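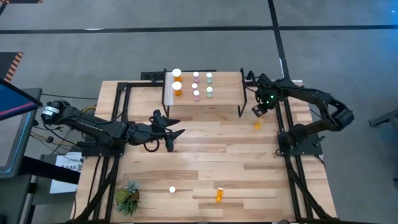 Frascos, tampas e prateleiras: como se guardam os medicamentos

Texto: Jadwiga Zalewska
Ficha 1346 da série Duto, para leitores do 2.º ciclo

Um medicamento é uma substância, ou uma mistura de substâncias, que serve para tratar, prevenir ou detetar uma doença. Para funcionar como foi previsto, tem de chegar à pessoa que o toma nas mesmas condições em que saiu da fábrica. O recipiente faz parte desse trabalho. Esta ficha explica de que são feitos os frascos, por que alguns têm cor e como se organizam numa prateleira.

Regra de segurança, antes de continuar: uma criança não abre, não cheira e não prova o conteúdo de um frasco de medicamentos. As experiências propostas mais abaixo fazem-se com outros materiais.

O que estraga um comprimido

Um comprimido parece uma coisa muito estável. Na verdade, as moléculas que o formam podem mudar com o tempo. Há quatro agentes principais: a luz, a humidade, o oxigénio do ar e o calor.

A luz transporta energia. A luz violeta e a luz ultravioleta (esta última é invisível para nós) transportam mais energia por partícula do que a luz vermelha. Quando essa energia é absorvida por certas moléculas, algumas ligações entre os átomos partem-se. A substância transforma-se noutra, que pode não ter o mesmo efeito. Chama-se a isto fotodegradação. É um processo da mesma família daquele que desbota uma cortina exposta ao sol durante anos.

A humidade é vapor de água misturado com o ar. Muitos comprimidos são feitos para se desfazerem em contacto com a água do estômago. Se apanharem vapor de água antes disso, podem amolecer, inchar ou colar-se uns aos outros.

O oxigénio reage com algumas substâncias, numa reação chamada oxidação. Uma maçã cortada que escurece em cima da mesa também está a oxidar.

O calor acelera quase todas as reações anteriores. Por isso muitas embalagens indicam uma temperatura máxima de conservação. Um carro fechado ao sol pode passar dos 40 graus, e não é lugar para guardar medicamentos.

Por que há frascos cor de laranja

Um material transparente sem cor deixa passar quase toda a luz visível. Um material transparente com cor deixa passar uma parte e absorve o resto. O plástico cor de laranja, também chamado âmbar, absorve grande parte da luz azul, da violeta e da ultravioleta. Deixa passar sobretudo a amarela, a laranja e a vermelha, e é por isso que o vemos dessa cor.

O resultado é útil de duas maneiras. O conteúdo fica protegido da luz com mais energia, e quem segura no frasco continua a conseguir ver o que está lá dentro. Um frasco totalmente opaco protegeria ainda melhor, mas seria preciso abri-lo para saber se estava cheio ou vazio.

Em Portugal, a maior parte dos comprimidos é vendida em caixas de cartão com lâminas, os chamados blisters, em que cada comprimido ocupa uma cavidade própria. Noutros países, como os Estados Unidos, é habitual o farmacêutico contar os comprimidos e colocá-los num frasco cor de laranja com tampa branca. Na etiqueta escreve o nome do doente, o nome do medicamento e a dose.

Existem também frascos de outras cores, por exemplo cor-de-rosa ou verde-claro. Uma cor clara filtra menos luz do que o âmbar. Pode servir para distinguir recipientes à distância. A cor ajuda, mas não substitui a etiqueta: dois frascos da mesma cor podem ter conteúdos completamente diferentes.

As partes de um frasco

O corpo é, em geral, um cilindro. Esta forma não tem cantos onde o pó do comprimido se acumule e resiste bem à pressão da mão. É também fácil de fabricar por moldagem. O plástico aquecido entra num molde, arrefece e sai com a forma final. Muitos destes frascos são de polipropileno, um plástico leve que não se parte com facilidade quando cai.

O fundo é plano, para o frasco ficar de pé.

A boca é a abertura. À sua volta fica o gargalo, onde estão a rosca ou os encaixes que prendem a tampa.

A tampa fecha a boca e reduz a entrada de ar e de vapor de água. Muitas tampas de medicamentos têm um fecho resistente a crianças. Um dos tipos mais comuns obriga a fazer dois movimentos ao mesmo tempo: carregar para baixo e rodar. Uma criança pequena tem dificuldade em combinar os dois. «Resistente» não significa «impossível de abrir», e o frasco deve estar sempre fora do alcance das crianças, mesmo bem fechado.

De pé ou deitado

Um objeto está em equilíbrio estável quando, depois de um pequeno empurrão, volta à posição em que estava. Um frasco de pé apoia-se no fundo. Enquanto a linha vertical que passa pelo seu centro de gravidade cair dentro da base, o frasco não tomba. Quanto mais alto e estreito for, menor é a inclinação necessária para o derrubar.

Um frasco deitado apoia-se numa linha ao longo do lado do cilindro. Já não tem para onde tombar, mas pode rolar. Numa superfície perfeitamente horizontal fica parado. Se a superfície tiver uma ligeira inclinação, começa a rolar para o lado mais baixo, a menos que o atrito ou algum relevo o segure. Um frasco deitado e sem tampa pode ainda deixar sair o que tem dentro.

Por estas razões, numa prateleira os frascos guardam-se de pé e fechados. Também ocupam menos espaço na horizontal, e isso permite ter mais frascos na mesma tábua.

Filas, colunas e lugares vazios

Numa prateleira bem organizada, os frascos formam uma grelha. Uma grelha é um conjunto de posições distribuídas por filas e colunas, como num tabuleiro de damas. Cada posição pode estar ocupada ou livre.

Suponhamos uma grelha com 3 filas e 2 colunas. Para saber quantas posições existem, multiplica-se: 3 × 2 = 6. Se houver cinco frascos, sobra uma posição. O lugar vazio é uma informação, porque mostra que falta um frasco ou que ainda há espaço para outro. Num monte desarrumado, a falta de um frasco quase não se nota.

Para arrumar por grupos, escolhe-se primeiro um critério. Pode ser a cor, o tamanho, o conteúdo ou a data de validade. Depois, cada grupo recebe a sua coluna. Misturar critérios dá maus resultados: se uma coluna for «os verdes» e a seguinte for «os pequenos», um frasco verde e pequeno tem dois lugares possíveis e quem o procurar pode ir ao errado.

Nas farmácias usa-se muitas vezes uma regra ligada à data. O produto com a validade mais próxima do fim fica à frente, para ser o primeiro a sair.

A prateleira elevada

Uma prateleira pequena, assente em pés e colocada sobre uma mesa, cria um segundo nível. Os objetos guardados em cima ficam separados dos que estão a ser usados em baixo. Quem procura vê os dois níveis sem ter de afastar nada.

A madeira é um material comum nestas peças. Um tampo pode ser feito com várias tábuas compridas colocadas lado a lado. Como cada tábua vem de uma zona diferente do tronco, ou até de outra árvore, os tons variam entre o castanho muito claro e a cor do mel. As linhas visíveis na superfície chamam-se veio e seguem a direção em que cresceram as fibras.

Os pés metálicos podem ser mais finos do que pés de madeira e suportar a mesma carga, porque muitos metais resistem a forças maiores com a mesma espessura. A carga total é a soma dos pesos de tudo o que está em cima, mais o peso da própria tábua.

Experiência 1: o filtro de cor

Material: uma folha de papel de lustro azul, película transparente cor de laranja, película transparente sem cor, tesoura, fita-cola.

Corta o papel azul em três tiras iguais. Cobre a primeira com a película laranja e a segunda com a película sem cor. Deixa a terceira destapada. Cola as três no vidro de uma janela que receba sol, com o lado azul virado para fora, de modo que as películas fiquem entre o papel e o vidro. Espera 40 dias. Retira as películas e compara as tiras. Anota qual desbotou mais e qual desbotou menos. Em janeiro o sol é mais fraco e a diferença pode ser pequena. Nesse caso, prolonga a espera.

Experiência 2: o cilindro na rampa

Material: um rolo de cartão vazio, uma tábua, vários livros finos.

Pousa o rolo deitado na tábua. Levanta um dos lados da tábua, colocando um livro de cada vez por baixo. Regista com quantos livros o rolo começa a mover-se. Repete com o rolo de pé e regista com quantos livros tomba ou escorrega.

Vocabulário

Âmbar: cor entre o amarelo e o castanho-alaranjado; dá também nome a uma resina fóssil.
Atrito: força que se opõe ao deslizamento entre duas superfícies em contacto.
Blister: lâmina com cavidades, em que cada comprimido está fechado separadamente.
Fotodegradação: alteração de uma substância provocada pela luz.
Polipropileno: plástico leve usado em frascos, tampas e caixas de alimentos.
Veio: desenho formado pelas fibras da madeira.

Ficha revista na quarta-feira, 20 de agosto. A ficha seguinte da série trata dos frascos conta-gotas.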